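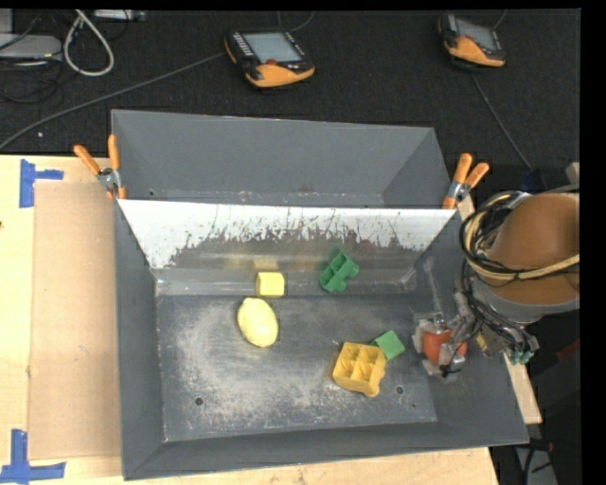

Gallery talk, do I need to book?

Cadi Edwards
Photographer's talk at the Rautiainen gallery in November, page says free but nothing about seats. Driving 72 miles so dont want to get turned away. Anyone been to one?

Hemant Kushwaha
Went to 2 last year. No booking, just walk in -- but the room only holds 56 and it fills. Get there half an hour early. Q&A runs long, signing after. Parking behind the Kakthorpe building is free after six.

Gwawr Beddoe
call them? they usualy pick up in the afternoon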